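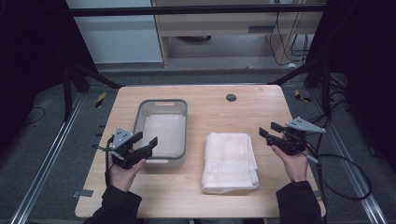
Towel folding station, hand-held grippers, basket to the left.

I have been rewriting our station rules this month, and since a few people asked what changed between the old sheet and the new one, I am putting the substance of it on this blog. The old sheet was written when we had one table and one task. It ran to 20 rules, several of which contradicted each other, and two referred to a bench we scrapped in December.

The new sheet has 8 rules. I will not reproduce all of them, as some concern only our file naming.

Start position comes first. Both grippers open, fingers forward, one on each side of the work, held still before the recording starts. The old sheet said "hands in a neutral position", and every operator had a different idea of neutral. When I went through a batch of 147 recordings from the Drarnine set, the starts fell into at least four families. A policy trained on that spends effort modelling the habits of the operators. Open and forward is easy to check from a single still, so the reviewer can reject a bad start without playing the file.

Cable routing is second. Each gripper cable must leave on its own side: left to the left, right to the right, with enough slack to reach the far edge of the table. It must not cross the work surface. The slack on the right currently goes down past the table to the floor, and I accept that, provided the operator's feet stay clear of it. Areti Zacharopoulos would prefer overhead routing on a spring balancer. She has a point about trips. My objection is that a balancer adds an upward pull at the wrist, and we would then be recording people compensating for it. We have agreed to try one at the Margaritis site and compare wrist loads before changing the sheet.

Table placement is third. Floor tape marks where the table belongs, and it is black and yellow so that it is not mistaken for the masking tape people leave lying about. The check is made at the start of every shift and again after anyone has moved the table for cleaning. I had assumed that small shifts did not matter with hand-held grippers. For the pose estimates they don't, much. They do matter for the view of the table against the background, and we want that to vary when we choose to vary it.

Clothing: plain dark sleeves to the wrist, no cuffs that hang over the gripper body. Watches come off.

Objects are where most of the argument was. The old rule said the towel should be "folded neatly" at the end. Oanh Nghiêm asked what neatly meant, and I had no answer I could write down. The new wording is that the result is a single rectangle, lying flat, with no corner protruding by more than a finger's width, and fully on the tabletop. The basket is treated the same way: upright, all of its base on the table, clear of the towel. If the operator judges a result to be outside this, the recording is kept and tagged as a fail. Deleting fails is no longer allowed. We lost a good deal of useful data that way at Setton.

Breaks are now in the sheet as well. The grippers are light for a minute and heavy after an hour, and grip style drifts as the forearm tires.

One matter is still open, namely how often to re-run the calibration of the mounts. The Zukumov procedure calls for it every 2,000 recordings or after any knock. I think the second condition does most of the work, and operators under-report knocks. For now I have added a tick box to the shift log, and I will look at the entries once we have a full month of them.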